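Gripper stalls on the two-arm cell, part one

Posted Tuesday, October 10, 2023 in Workshop notes

The two-arm cell stopped itself again last week, and I have now spent enough evenings on it to write something down. The short version is that the right arm lost its gripper for a moment in the middle of a handover, the left arm carried on as if nothing had happened, and the stop came later than I would like. The long version follows.

For anyone new to these notes, the job is a battery change on a small handheld unit. One arm holds the unit, the other deals with the cells. Bendik Fagerlund wrote the sequencer, which we call Haltine, and I look after the wiring and anything else that can be fixed with a hex key. Both arms report to a single controller, and each gripper has its own bus cable running back along the arm.

The fault shows up in the log as a missed reply from the gripper motor. A single missed reply is harmless. Haltine allows 5 in a row before it declares the joint lost, and at the rate we poll, that comes to some 50 milliseconds. During that time the last commanded position stands. If the fingers were closing, they keep closing.

My first suspect was the wrist, where the cables have to follow every rotation and there is not much slack to be had.

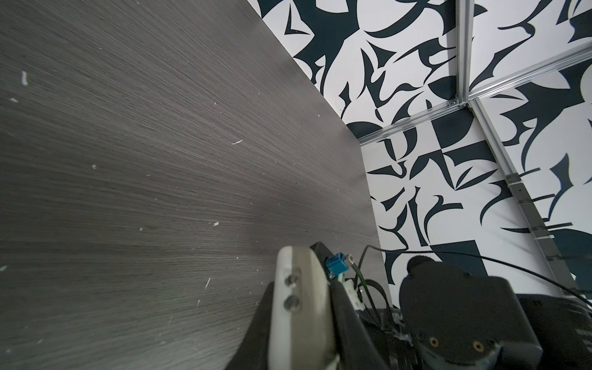 Gripper over the far side of the table, with the blue connector just behind the finger.

I checked the crimps under a magnifier and found nothing loose. I then ran the wrist through its full range with a meter across the pair, slowly, and saw no break. At working speed I saw two, both with the wrist near the end of its travel. I repeated the run with the cable tie nearest the housing removed and saw none. That is suggestive, but a fault that appears twice in 800 cycles will also stay away for 800 cycles if it feels like it, so I put the tie back in a different place and kept looking.

The second matter is the one that bothers me more. Losing a gripper should stop both arms. In the old sequencer it did, by way of a shared flag. When Bendik split the control loop in January, each side got a flag of its own, and the supervisor was meant to combine them. It does combine them, but only between steps. If the right side drops out halfway through a step, the left side finishes its own step before anyone tells it. Most steps are short. The approach to the batteries is one of the longer ones.
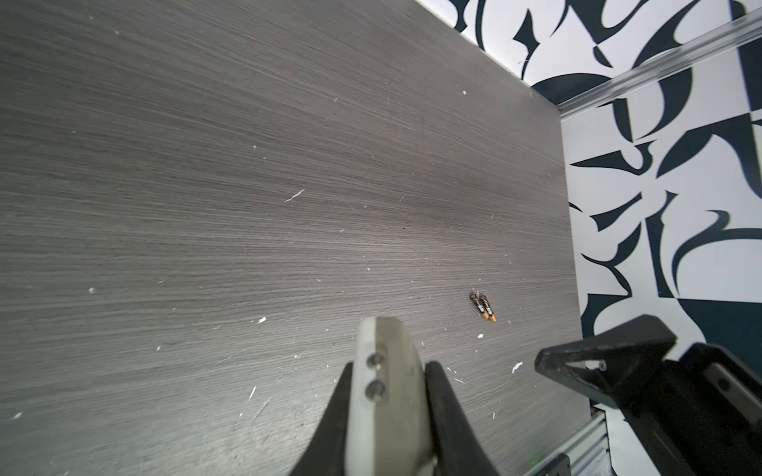 Reading time: 3 minutes

Loose cells are not a thing I want a gripper closing on blind. The force limit on the fingers is set low enough that they ought to stall against a cell without marking it, but the limit lives in the motor and I have no way of confirming it while the motor is not talking to us. A cell held across both ends by something conductive would be worse than a dented one. The finger pads are therefore now on the list of things to check before each session.

Tươi Cao read the log independently and pointed out something I had missed. The recovery routine retries the bus 3 times, and on success it clears the fault and resumes the move from where it was. No operator confirmation is asked for. I had taken the short pauses in earlier runs for planning delays. At least some of them were this. A machine that restarts by itself after a communications loss is a safety problem whatever the cause of the loss, and I should have read that routine when it was merged.

The changes so far:

Automatic resume is off. Any lost joint now latches, and the latch is cleared by hand at the panel.

The supervisor checks both flags on every tick, including in the middle of a step.

On a stop, the holding gripper keeps its grip and the free one freezes where it is. We argued over this. Opening both would drop the unit, and Tươi's view, which I share, is that a dropped unit with the cover off makes more trouble than a held one.
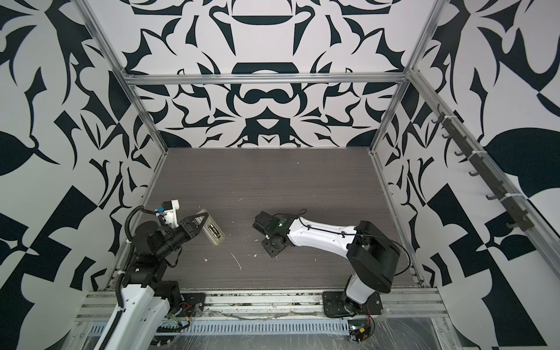
Left gripper holding the unit, right gripper open.

I have since pulled the plug on the right gripper by hand during a dry run, at several points in the sequence. Both arms stopped each time and stayed stopped. The delay from unplugging to standstill is still dominated by the missed-reply count. Bendik wants to keep the count as it is until the cable is sorted out - a lower one would give us false stops all afternoon - and I can live with that for now, provided the speed cap stays on.

Still open: the cable itself. I have ordered a length of the more flexible type from Clegg and will reroute it with a larger loop at the wrist. If the dropouts continue after that, the next candidate is the board at the base of the arm, and I will have to take the bracket off to get at it.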